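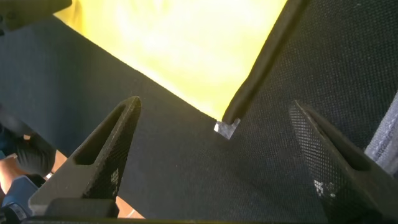

Gripper fingers over black mesh fabric, with a yellow cloth behind.

Uvden asks customers to stop using automatic restart on two-arm cloth handling stations

Letard, 2018-01-31

Uvden is asking all customers who run its Akl two-arm cloth handling station to switch off the automatic restart function until a software correction has been installed. A fault in the function can make one gripper close without a command after the station has been paused. One person has been hurt. The injury was a bruised finger, treated on site, and the person went back to work the same day.

The fault affects stations running control software version 3. Uvden has delivered 122 stations with this version. Stations with earlier software don't have the automatic restart function and can be used as before.

What happened

The injury took place in October at a customer's textile sorting hall. An operator had pressed pause to straighten a cloth that had caught between the fingers of the right gripper. When the pause ended, the left arm carried on as intended. The right gripper closed at full force on its last stored position while the operator's hand was still near it. The operator pulled free and pressed the emergency stop, which worked.

The customer reported the matter to Uvden the following morning. Our first reply was that the operator had most likely touched the restart button by mistake. That reply was wrong, and we have told the customer so. The station's own log shows that no button was pressed.

Cause of the fault

The two arms share a timer that decides when a pause is over. If a gripper is pressing on thick or doubled fabric at the moment of the pause, its force reading can drift. The software then takes the drift to mean that the cloth has been dropped, and tries to pick it up again. This attempt should wait for the operator to confirm. In version 3 the check was left out for whichever arm is second to wake up.

We looked for the fault in our own test hall at Letard by running pause and restart cycles on folded cloths, towels and mesh fabric. In 1691 cycles the gripper closed without a command 3 times. All of these were with two layers of fabric between or under the fingers. Our release tests before delivery were done with single flat cloths and didn't bring the fault out.
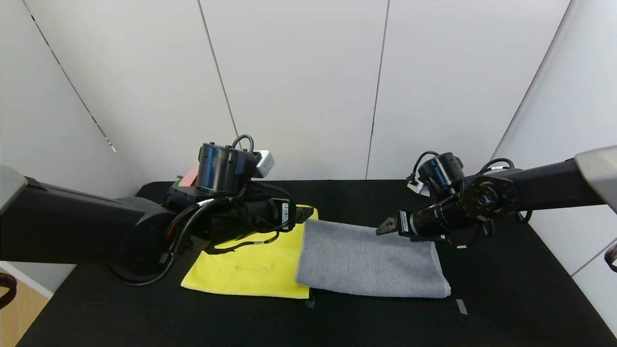

Folded items are now part of every test we run on the station. The arms are set to work on two cloths at once, with the edges touching or overlapping, which is how most customers lay them out. The corrected software has so far been through over 1000 cycles in this way without the fault coming back. Testing continues, and we will not send out the correction until the full programme has been finished and checked by Stinard, the outside test house we use for machine safety.

What customers should do now

Open the settings menu on the station, choose Restart, and set it to Manual. The change takes effect at once and stays in place when the power is turned off.

Keep hands away from both grippers while the station is paused. To free a caught cloth, press the emergency stop first and wait until the lamp on the control box is steady red. Then open the fingers with the hand release.

Do not put tape over the hand release or wedge it open. We have seen this done at a few sites where fabric catches often, and it prevents the fingers from opening fully.

Stations that are used only for demonstration or teaching are covered by the same advice.

With manual restart the station takes a little longer to get going after each pause. Customers with a throughput agreement will not be held to it for as long as this advice stands.

Correction and costs

The correction will be sent to customers free of charge. It can be installed by the customer's own staff from a memory stick, and the station has to be out of use while this is done. Where a customer would prefer a visit from our service team, we will pay for that too. Any customer who does not want to keep using the station in the meantime may ask for the hire charge to be stopped.

The fault has been reported to the safety authority. Stinard's report will be sent to every affected customer when we receive it, including any findings about how we handled the first report.

About Uvden

Uvden makes handling equipment for laundries, textile sorting firms and training centres. Its workshop and test hall are in Letard.

Contact for press and customers: Uvden service desk, Letard. Please have the serial number of the station ready when calling.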